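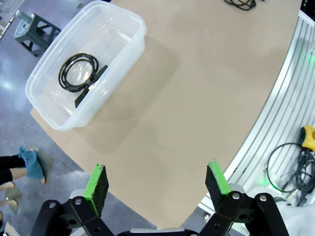 Collville Robotics Club | Arm Team diary

Thu 30 April

Long evening, and my back knows about it! We're on the cable task now, the one we've all been putting off since September because blocks are so much easier. You get a coiled black cable in a clear plastic tub and the arm has to pick it up without dragging the tub along for the ride. Sounds like nothing, doesn't it? Sibel Ekinci (our team lead, and far more patient than me) reckons we need 80 clean pick-ups logged before we go to Tullby, and tonight we got to 10. Ten! I did a little dance anyway.

The view from the wrist is what I spent most of my time on. With the fingers wide open you get a decent look between the two pads, but the tub sits right up in the top left, so I kept having to swing the arm over before I could even start lining up. And those clear walls catch the light something awful, white streaks all along them. Weris, our bit of software for finding edges, gets in a proper muddle over that. I want to try it with the blinds down next time. Sibel wants to leave the lights alone and fix the code, and she's probably right, but mine's quicker.

We also argued over where to grab. I say go for the loop, she says go for the flat connector on the end as it holds its shape. We tried 3 goes of each and then got told to pack up, so that's still open.

Must remember: blue shoe covers are on the list again, and somebody needs to ring Sönmez about the spare finger pads. I said I'd do it. I've now said that twice.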